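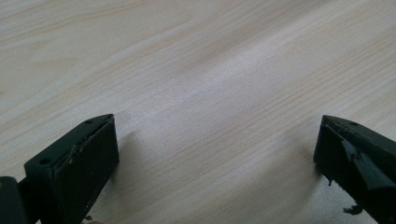 How do I get a white, cloudy patch out of my pale wood tabletop?

Start with gentle warmth and a lot of patience. Lay a dry cotton dish towel over the spot, run an iron on its lowest setting across it for a few seconds at a time, and lift the towel to look between passes.

Ticket 2628
Product: Oltura dining table, light finish
Status: Closed

Customer wrote:
Hello, and thank you for reading all this! I bought my Oltura from the Stornlow store in April and I love it to pieces, but a casserole dish sat on it through a very long supper and left a milky ring the size of a saucer. I've tried dish soap and then a dab of mayonnaise (my aunt swears by it) and all I have now is a ring that smells like lunch. Should I sand it?

Pleltard Support replied:
Oh, we're so sorry about the ring, and please do put the sandpaper away for now! The finish on this one is thin and it's easy to go right through. Wipe off the mayonnaise with a barely damp cloth, let the table dry overnight, and then try the towel and iron, no steam, 3 passes at most. Stop if the surface feels tacky.

Customer wrote:
Did 2 passes last night and the ring is fainter, but I can still find it when the lamp is on. Is it all right to go again?

Pleltard Support replied:
It is, once the wood has cooled all the way down. Afterward, rub in a little Guérin clear wax, going with the grain, and leave it 4 hours before you set anything on it.

Customer wrote:
Waxed it this morning and I can't find the ring, even with the lamp on. Buying trivets this afternoon. Thank you both so much!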